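Household TV Tips: Recording, Storing and Catching Up on Long-Running Serials

A daily or near-daily serial puts more strain on a home recording setup than films or sport. Episodes are short, they come often, and they get moved at short notice. The notes below cover the recorder, the cables, the shelf and the disc drawer. They assume a set-top recorder with an internal hard drive and a television of any age that has at least one HDMI input.

Set the series link, then check it

A series link follows a program code in the guide data. If the broadcaster issues a new code, as often happens after a break or a change of time slot, the link stops working without a warning. Open the scheduled list once a week and confirm that the next three episodes appear. If one is missing, delete the link and create it again from the guide entry. Do not add a manual timer on top of a working link. Two timers for the same slot can use both tuners and block a third recording.

Hour-long specials are the most common failure. Some guides list them as two half-hour parts with separate codes. Record both parts by hand and cancel the duplicate later.

Padding

Start padding of two minutes and end padding of five is enough for most channels. Live events before the serial push the start time back, so raise the end padding on those evenings. Padding on back-to-back recordings from the same channel usually does not take up a second tuner. On different channels it does. The older Mandeck recorders drop the padding without notice when both tuners are busy, and the last scene is lost. On those models, record the repeat or the plus-one channel.

Free up the drive

Keep at least a tenth of the drive empty. A full drive does not always refuse a recording; some recorders delete the oldest unprotected item first, and the oldest item is often the one you have not watched.

Sort the list by size, largest first. Films in high definition go before anything else. Half-hour episodes are small and there is little to gain from deleting them one at a time.

Set "keep" or "protect" only on items you intend to copy off. If everything is protected, the recorder has no room to work with and will stop.

With more than 100 items in the list, menus on many recorders slow down noticeably. Group episodes into a folder by series if the recorder allows it. The Loria boxes do this automatically but sort by recording date, so a repeat can land out of order. Rename the repeat with the episode number at the front.

Heat and dust

A recorder runs warm because the drive spins even in standby on many models. Leave a hand's width of space above it and do not stack a game console on top. Clean the vents every two months with a dry, soft paintbrush, working from the top down. Unplug the unit first. Canned air is acceptable in short bursts, held upright, but it tends to push dust further in.

If the fan becomes louder in November, when the heating comes on, check whether the cabinet stands over a vent or near a radiator. Moving it to the next wall is cheaper than a new fan.

Cables

Label both ends of every cable. Masking tape folded into a flag and marked with a fine permanent pen lasts for years and peels off clean. Write what the cable connects to, for example REC to TV 2, and leave the brand out, as the box will be replaced before the cable is.

Keep power leads and aerial leads apart where possible. Where they must cross, cross them at a right angle. Poor shielding on a cheap aerial lead shows up as blocky pictures at the same time each evening, when the neighbors' equipment is also running. Replace the lead before calling anyone out.

Hook-and-loop ties are better than nylon zip ties behind a television. They can be opened and closed again, and they do not pinch the cable. Do not coil spare aerial lead tightly – a loose loop the size of a dinner plate is fine. 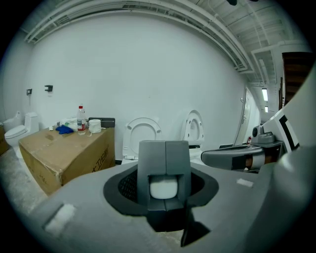
Remote controls

When one button stops working, the cause is usually a film of grease on the contact pad. Remove the batteries, open the case with a plastic card and wipe the rubber mat and the board with a cotton swab and a little isopropyl alcohol. Let both parts dry for ten minutes before closing. Do not use a knife on the seam.

To test whether a remote is sending anything, point it at a phone camera and press a button. On most infrared remotes the emitter shows as a pale flicker on the screen. Some phones filter infrared on the main camera, so try the front one as well. Remotes that pair by radio show nothing and have to be paired again from the settings menu.

Old tapes and discs

Serials recorded before 2000 are likely to be on VHS. Wind each tape to the end and back once before playing it, which evens out the tension. If there is white powder on the edge of the tape, do not play it, as mold will transfer to the heads and then to every other tape.

Store tapes upright, like books, with the full reel at the bottom. Store discs upright too, in hard cases. Paper sleeves are acceptable for a few months only. The Kukska 23-disc drawer box fits a standard bookshelf and keeps the cases vertical. A shoebox with cardboard dividers does the same job.

Catching up after a break

Before starting on a backlog, read the guide synopses in order and mark the episodes that matter. Synopses give away less than listings magazines, which often print a plot turn a week ahead. Turn off suggested news on the phone for the duration if spoilers are a concern.

Watch the oldest first and delete each episode as it ends. A backlog of 19 half-hour episodes takes nine and a half hours with the breaks left in. Use the skip button set to 30 seconds, and press back once if you overshoot.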